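How to Read a Retailer's Same-Store Sales Figure

Retail companies report many numbers each quarter, and total revenue usually receives the most attention. For anyone who wishes to know whether a chain is in good health, the same-store sales figure deserves a closer look. This guide explains how to find the figure, how to check it, and how to use it when comparing two companies.

Step 1. Locate the definition. Same-store sales, also called comparable sales, measure the change in revenue at locations open during both periods under review. Companies set their own rules for which locations qualify. Some admit a store after its first full year, and others wait longer. The definition normally appears in the notes to the annual report. Write it down before recording any figures.

Step 2. Separate growth from expansion. Consider Mallon, a housewares chain with 1,502 stores. Its total revenue rose 4 percent last year, while same-store sales rose 2 percent. The difference came mainly from new locations. Expansion is a legitimate source of growth, but it requires capital and cannot continue at the same pace in every market.

Step 3. Divide the figure into traffic and ticket. Traffic is the number of transactions. Ticket is the average amount spent in each one. A chain may report a gain when prices have risen and fewer customers are buying. Where the company does not publish both parts, the earnings call transcript will often supply them.
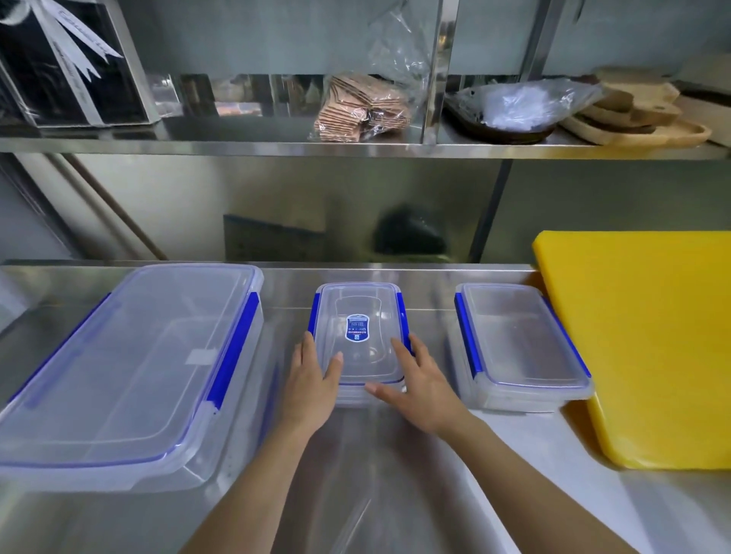

Step 4. Review the product mix. A category that sells well in one quarter may hide weakness in the rest of the store, and management will usually name its strongest categories in the quarterly release. Housewares are a useful case. Clear food storage containers with blue locking clips on the lid are purchased in small and large sizes, and a shift by shoppers from one size to the other changes the average ticket even when the number of transactions stays the same. Ask whether the reported gain depends on one category or is spread across several.

Step 5. Adjust for the calendar. Holidays move, and an extra day in February will raise that month's sales in a leap year. Most companies disclose the effect of such shifts. Where they do not, compare two years together instead of one.

Step 6. Compare like with like. Ballska includes online orders in its comparable sales, and Jinton does not. Placing the two percentages side by side would mislead the reader. Either remove online orders from the first figure, if the company provides enough detail, or state the difference clearly in your notes.

Step 7. Record the trend. A single quarter has limited value. Enter at least eight quarters in a spreadsheet, with one column each for total revenue, same-store sales, traffic, and ticket. Note store closures in a separate column, as closing weak locations can lift the average for those that remain.

Comments

Shalini Vishwakarma
Does a remodeled store stay in the comparable group while it is closed for construction? I have Pathak's report open and cannot find the answer.

Jade Gosling
Shalini, practice varies. Look under "store base" in the notes. Many chains remove a location during the closure and return it later.

Shalini Vishwakarma
Found it, thank you. They exclude 40 stores for that reason.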